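Bin Sorters and Small Goods Packers – Rissanen Returns, Biltutville
Posted 07/01/2023
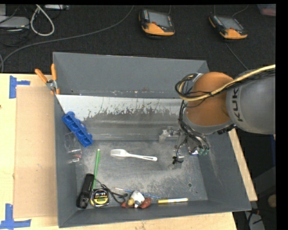 Rissanen is hiring part-time and full-time sorters for the returns floor at our Biltutville building. The work is handling mixed small goods: plastic cutlery, pencils, tape measures, molded trays, hardware, kitchen bits and whatever else comes back from stores and schools in our area. Goods arrive jumbled in bins. They need to leave our floor separated, checked and boxed by type.

We have openings on 2 shifts. Early shift starts at six in the morning and finishes at two. Late shift runs from two until ten. Please tell us in your application which one you want, or if you can do either. We do not rotate people between shifts unless they ask.

What you will do

You will be assigned a sorting station with a bin on a table and a rack of empty boxes behind you. Items are taken out one at a time and put in the right box. Pencils and pens go together at first and are split later at the second table. Plastic forks, knives and spoons are kept apart from each other. Anything with a blade, a spring or a battery goes in the red tote and is checked by the shift lead.

Trays are stacked by size, not by color. If you are not sure where something belongs, put it on the side shelf and keep going. The side shelf is cleared twice a shift.

When a box is full you close it, write the item code on the short end and carry it to the weighing counter. Boxes are kept under 9 pounds. Full pallets are moved by the dock crew, and sorters are not asked to lift them.

You will also wipe down your bin and table at the end of the shift. The bins are metal and get scuffed from heavy use. Scuffs and scratches are fine, but report any sharp edge right away and the bin will be swapped out.

The floor handles around 4000 items on a normal day. It goes up in February, when the Otwood school supply returns come in, and new hires should expect overtime to be offered that month. Overtime is voluntary.

What we are looking for

No experience is needed. You should be able to stand for most of a shift with breaks, tell similar items apart at a glance and read printed item codes in English. You should be comfortable with repeated hand and arm movement. Stools are available at every station on request.

Applicants must be 18 or older and legally able to work in the United States. A high school diploma is not required.

People who have worked in a stockroom, a thrift store, a library or a commercial kitchen tend to pick up the sorting codes quickly. Mention it if you have, even if it was a long time ago.

Pay and hours

Pay is hourly and is the same on both shifts, with an added rate after ten at night if the late shift runs over. Part-time is four or five hours a day. Full-time employees get health coverage after the first two months, paid holidays and a work shoe allowance. Part-time employees get paid holidays only.

Training is paid. It takes three days – one in the classroom and two at a station next to an experienced sorter. You will get a printed copy of the item code book to keep, and we use the Pristo label system at the weighing counter, which we will teach you.

Getting here

The entrance is on the north side of the building, past the loading docks. Employee parking is free. The Otwood bus stops at the front gate, but please check the timetable before asking for the early shift, as the first bus gets in close to the start time.

The floor is heated in winter. In summer it gets warm, and fans and cold water are provided. Closed-toe shoes are required at all times. Gloves and aprons are supplied. Long necklaces and loose sleeves are not allowed at the stations.

How to apply

Fill out a paper application at the front office or send a short letter by mail with your name, phone number, preferred shift and the earliest day you could start. A resume is welcome but you do not need one. Address it to Ratih Sinaga, Floor Manager, Returns Building, Biltutville.

We will call everyone who applies, whether or not we have a place for them. Interviews last about half an hour and include a short sorting exercise with a mixed bin. The exercise is not timed. Bring reading glasses if you use them – some of the codes are printed small.

We will keep taking applications until all the openings are filled.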